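4.2 Lever handles

We had expected the doors to be the easy part of the comparison, and we were happily wrong about that. Both grippers, the Fovum and the older Pusham, were given 300 tries at lever handles, on the same arm and with the same controller, and every try began with the jaws held above the lever. 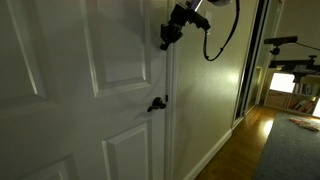 Figure 5. Gripper above a dark lever handle on a white paneled door, before contact.

The Fovum pushed the lever down far enough to free the latch in all but 28 of its tries, and we were very pleased with it. The Pusham missed 99 times, mostly by sliding off toward the tip of the lever, although Somkiat Phetsri, who ran most of the March sessions, found that a slower approach helped it a good deal. We kept the cable slack the same for both, as a tight cable had pulled the wrist a little to one side in our early runs with the Ayala controller.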